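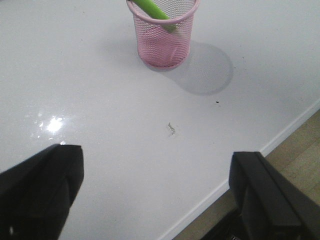 Pre-run software checklist, tabletop cell, Osdale
Control and perception stack: Toma
Filled in by: Virgil Vlad
Reviewed by: Suleiman Ajayi
Month: March

1. Controller build matches the build on the sign-off sheet.
OK. Second attempt. The first time I was reading last month's sheet, which matched beautifully.

2. Command watchdog stops motion when packets stop.
OK. Set to 40 ms. Pulled the cable, arm held. Put the cable back, arm stayed held until I cleared the fault, as it should.

3. Joint and speed limits loaded from file, no local overrides.
FAIL, then OK. Found an override called "temp_jeferson". Jeferson Rezende says it was temporary. Removed, reloaded, checked again.

4. Gripper open and close commands report the position they reach.
OK. Logged 50 cycles with no disagreement between command and readback.

5. Wrist camera exposure locked.
OK, with comment. The tabletop is glossy and the ceiling lights show up in it. Detector offered one bright patch as an object with great confidence. Masked by the reflection filter, which I have now turned on.

6. Depth holes filled or flagged before they reach the planner.
Flagged. Mesh is the usual offender: the planner either sees a solid cup or a rumor of one. Use the cylinder fit for the pen holder and leave the raw points out of it.

7. Collision scene agrees with the table.
FAIL. See below.
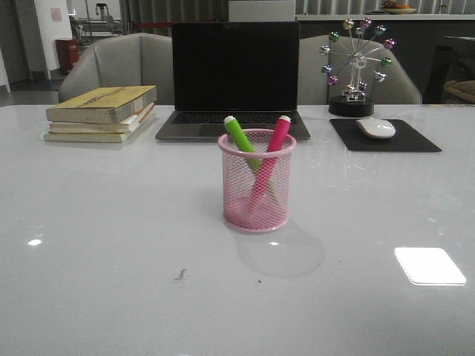 Item 7: pen holder with two highlighters, books to the left, laptop and mouse pad behind.

The collision scene had the laptop as a closed slab. It is open, and the screen takes up space whether the planner believes in it or not. Lid added as its own box. The Ferris-wheel ornament had no model at all, so it gets a keep-out cylinder, generous, spokes included.

8. Planner timeout falls back to a stop.
OK. Forced a timeout at 300 ms. It stopped and wrote a polite error.

9. Grasp candidates reviewed for crossed objects.
Open. The highlighters cross in the cup and the segmenter likes to call them one object. Haruto Maruyama has ticket 696.

10. Log disk has room for the full session.
OK after deleting a folder named "keep". I asked first.

Result: reduced speed only until item 9 is closed. Item 7 to be rechecked by somebody other than me.

Reviewer comment (S.A.): Agreed. Please rename the temp file check so that it runs before item 3.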